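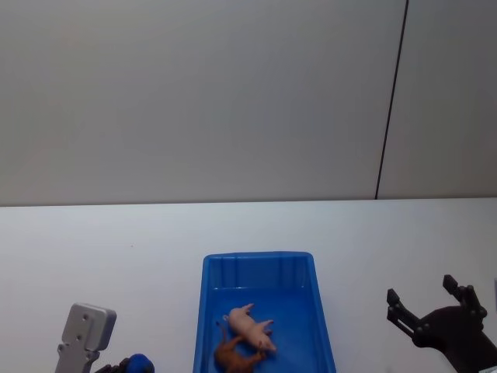 *Blue tray with the pig and one of the brown animals, on the white table.*

**Storing plastic farm animals in a rigid tray - cleaning and sticking**

Posted by Ulis, 23 January 2024

I keep a set of 11 small plastic animals in trays like the one shown. The tray is blue plastic with a raised rim and moulded ribs on the inside wall. Two problems.

First, the ribs collect dust and I can't get a cloth between them. Second, when the animals are left lying on top of each other for a few weeks, the paint on the softer ones goes tacky where they touch. The pig is the worst. The tray lives in a cupboard next to a hot water pipe, if that matters.

Is there a better way to store them without buying a divided case? I would like to sort it out before the end of February, when the cupboard gets repainted.

---

**Tichý**

The pipe matters. Soft toy plastic is often PVC with plasticiser in it, and the plasticiser migrates to the surface over time. Warmth speeds this up, and contact with another plastic makes it worse. Some hard plastics, polystyrene in particular, can be marked by it, so check the tray floor for dull patches as well.

What I would do:

1. Wash the animals in lukewarm water at no more than 30 degrees, with a drop of washing-up liquid. No solvents and no alcohol on painted parts.
2. Dry them standing up overnight.
3. Line the tray with plain uncoated paper. 100 gsm is stiff enough to stay flat.
4. Lay the animals in one layer, with a folded strip of the same paper between any that touch.
5. Move the tray away from the pipe.

For the ribs, use a dry 2 cm paintbrush with the bristles cut short. Work from the rim down, then tip the dust out.

---

**Gravatari**

Just put them in freezer bags. Mine have been fine.

---

**Staltora**

I would not use sealed bags for anything already tacky - the residue stays in there with the toy. Paper is better. An old toothbrush also does the ribs, but rinse the tray afterwards and leave it upside down to drain.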